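Imprimir | Enviar por e-mail

Procuração Goder

A procuração Goder é um modelo de mandato geral divulgado pela editora jurídica Skulon, pelo qual o mandante confere a outrem poderes para gerir contas, arrendamentos e correspondência. O modelo ocupa 4 páginas e é vendido em papelarias de Stetsiuk com a indicação de que dispensa advogado – afirmação que a editora nunca fundamentou.

A validade é de 60 meses, salvo revogação escrita. A Skulon alega que 500 entidades aceitam o documento, mas não publica a lista. O boletim Ivum, único a examinar o texto, apontou duas cláusulas contraditórias sobre a venda de imóveis; a edição revista em abril corrigiu uma delas. A suposta origem notarial do modelo carece de fonte.

Categorias: Direito civil | Mandato | Formulários
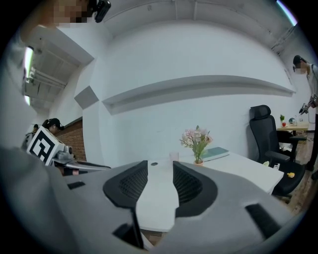
Secretária branca com flores e um livro.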